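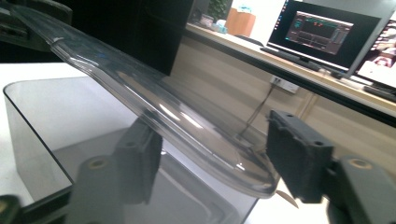 Review: Mendness 3 segmentation and grasp-labeling toolkit

By the Plornenari test bench
July

Mendness 3 is a perception package from Fenard for people who train manipulation policies on gripper-view video. It takes a recorded episode, segments the object and both fingers, estimates a contact state per time step and writes the result in a format most policy trainers will read. A single-seat license costs 3,980 a year. We ran it on 355 of our own episodes, all with transparent or tinted plastic parts.

Clear plastic is a fair test because it breaks most depth-based tools. The sheet itself returns little usable signal, the raised rim returns highlights, and whatever is behind it shows through slightly bent. Mendness handles this by tracking the rim as a curve and filling the mask inward. On curved sheets with a thick edge the fill was stable. Where a sheet passed in front of a smoky acrylic box, the two outlines merged in places and the mask jumped to the box rim. Raising the edge persistence setting from its default to 100 removed most of the jumps, at the cost of slower recovery after fast motion.

Finger segmentation is good. Matte gray pads against a white tabletop gave no trouble. Reflections of a finger in tinted surfaces were sometimes labeled as a second finger - the mirror filter catches these, but it is off by default and sits two menus down.

Contact state is the weak point. With a sheet in the gap between the pads, the estimator often reported contact before the fingers had closed. The manual suggests supplying gripper width as a second input. Do this. Without it the labels are not fit for training on thin parts.

The Carhuamaca importer worked on the first attempt and kept timestamps intact. Batch export did not: it stops on the first bad episode and writes no log. We wrapped it in a script that calls the command line once per file.

Memory use grows over long sessions, and the viewer needs a restart after a few hours. Fenard lists this as a known issue.

Recommended for labs that already log gripper width. Others should try the trial build on their hardest parts first.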